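Workshop notebook, Ustville site
Tuesday, August
Posted by the fit-out bench
2 comments · 6 shares

Room tidy task, soft goods

Went through the job split again with the housekeeping shift. Under the Gover rota one person did 23 rooms, bedding and small items together. Small items now go to the gripper station, and bedding stays by hand. Folded quilts still defeat us, so no change there before the Halvorsen review.

Effect on staff: less bending, more standing and waiting. Two people asked for the waiting to be logged as work time. Agreed, and added to the sheet. Some 13 minutes a shift goes on resets, which used to be nobody's job and now needs a name on the rota.

Soft cylinders are the awkward class. Approach low, fingers open either side, close slowly. Pink sleeve first, then the taupe one beside it.
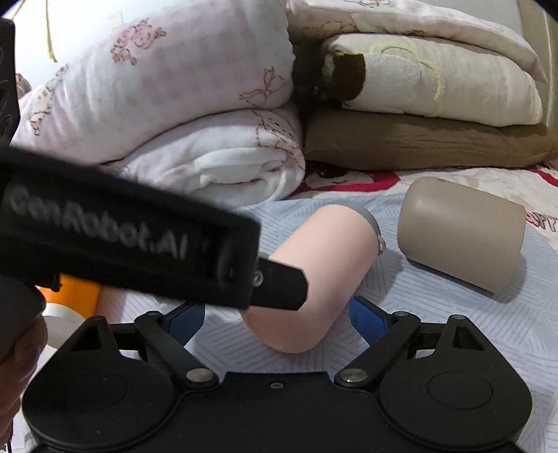 To do
- Write up finger spacing for soft items
- Put resets on the rota
- Ask about grey-rimmed sleeves as a separate class

Recent entries
Trulton trolley heights
Linen count, second pass
Glove sizes for the late shift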